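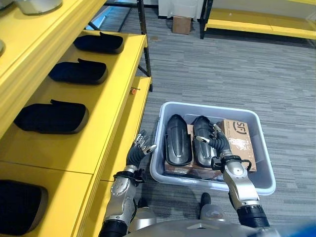 **¿Cada cuánto hay que reordenar el expositor de calzado?**
Una vez por semana, el lunes antes de abrir, y un repaso corto al cierre. Si entra mercancía nueva, también ese día.

## 4. Colocar el calzado en los estantes

Vale para los expositores amarillos de la sala Esmont y para los de Brekville. Los muebles Brurutwood del almacén van aparte, ver sección 6.

Antes de empezar, a mano:

- paño de microfibra, seco
- cubeta gris clara para lo que se retira
- hoja de reposición de la semana
- brocha pequeña (esquinas)

### 4.1 Vaciar y limpiar

1. Cubeta en el suelo, sobre la moqueta, a un paso del mueble. Que no estorbe el pasillo.
2. Sacar el calzado nivel por nivel, empezando por arriba. Lo negro junto, lo demás aparte.
3. Paño seco por la tabla, de atrás hacia delante. Insistir en el borde frontal, ahí se queda la pelusa.
4. Los compartimentos de abajo, con brocha. El paño no llega bien al rincón.
5. Manchas: paño apenas húmedo y secar enseguida.

> **Precaución.** Nada de alcohol ni disolvente sobre la pintura amarilla. Se queda mate y luego hay que repintar la tabla entera.

### 4.2 Volver a colocar

1. Primero el estante del medio, es el que más se mira.
2. Piezas negras en diagonal, escalonadas: la primera al fondo, las siguientes cada vez más adelante. Tumbadas de lado, con la banda gris a la vista.
3. Dejar hueco entre una y otra. Si se tocan, parece un montón.
4. Estante de abajo: mismo modelo, mismo criterio. No llenar, mejor poco y bien puesto.
5. Arriba, solo piezas blancas. Nada que pase de 15 cm de alto.
6. Comprobar desde el pasillo, de pie, y corregir lo que asome del borde.

**Nota:** modelo Gachanja, referencia 374. Tallas hasta la 42 en sala, las mayores se quedan en almacen y se piden por la hoja.

**Nota 2:** las etiquetas por dentro, nunca colgando por delante.

### 4.3 Revisar el mueble

1. Empujar suave el poste de la esquina. Si baila, apretar.
2. Pomo naranja del frente: comprobar que sigue firme. No colgar bolsas, ni perchas, ni nada.
3. Estructura negra de detrás: mirar tornillos y la barra diagonal. No se quita la diagonal ni para limpiar.
4. Moqueta: aspirar siguiendo las rayas, también debajo de la cubeta.

> **Precaución.** No mover el mueble cargado. Vaciar, mover entre dos personas, volver a cargar. Arrastrarlo marca la moqueta y afloja las uniones.

### 4.4 Lo retirado

- Con polvo: cepillar y devolver al estante.
- Suela despegada o costura abierta: a la caja de taras, con la talla escrita.
- Sin pareja: se guarda hasta el lunes siguiente. Si no aparece la otra, a taras tambien.

La cubeta no se deja en sala con el público dentro. Máximo 16 piezas por cubeta; si hay más, coger otra, no apilar por encima del borde.

### 4.5 Si algo no cuadra

| Qué pasa | Qué hacer |
|---|---|
| Las piezas ruedan o resbalan | Revisar el nivel del mueble, calzar la pata |
| Sobra género | Bajar al almacén, no meterlo a presión |
| Tabla desconchada | Apuntar estante y lado, avisar a mantenimeinto |
| Falta una talla | Hoja de reposición antes de las 16 h |

Al acabar, firmar la hoja y dejarla en el mostrador. Paño y brocha a su cajón.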